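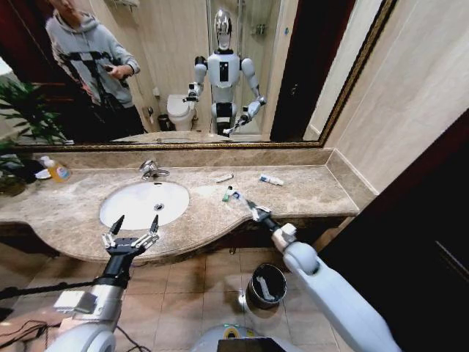
One reader wrote back after my last post that two years on a waiting list is nothing, that her family waited longer, and that parents like me should spend less time complaining and more time doing the exercises at home. She has a point about the exercises. I still think she is wrong about the wait.

Our son was put on the list for speech and occupational therapy at the Uneck center when he was three. He is five now. When I called this summer I was told that he was still on it and that his number could not be given out over the phone. I asked if I could come in and get it. They said they would have to check.

We have done the home program the whole time. Brushing teeth was the first thing on the sheet, and it took us most of a year. He could not stand the taste, then he could not stand the sound, then one morning he did the bottom row and walked off. Buttons are still hard. He can ask for juice and for his blanket and he can say "all done" when he means it. We worked on all of that ourselves, with a packet of photocopies and a lot of mornings when we were late for everything.

So I know what parents can do at home. I also know what we can't do. I can't tell if the way he holds a spoon is a habit or a muscle problem. I did not know that his toe walking should be looked at until another mother in Lutetley told me. A therapist would have caught that in the first visit.

We tried going private for a while. Otar is the nearest clinic with openings, 70 miles each way. We paid $3,266 before we had to stop, and insurance turned down the claim because the clinic used the wrong form. I sent it again with the right form. It was turned down again, this time for being late. The therapist there was good and he liked her. He still looks for the swing when we drive past a building with the same kind of door.

What I would like is simple enough. Tell families where they are on the list. Give every child one visit in the first few months, even if regular sessions come later, so the home program fits the child who is doing it. The sheets we were given were the same ones everybody gets. Half the page on dressing was about shoelaces, and he has never owned a pair of shoes with laces.

I have heard that a single early visit would be unfair to the children already in regular sessions, who might lose some time. Maybe so. If my son had a weekly slot I would probably guard it too. But an hour given up once in a while seems small next to a child who gets no hours.

The center is taking written comments through November. I mailed mine last week and kept a copy.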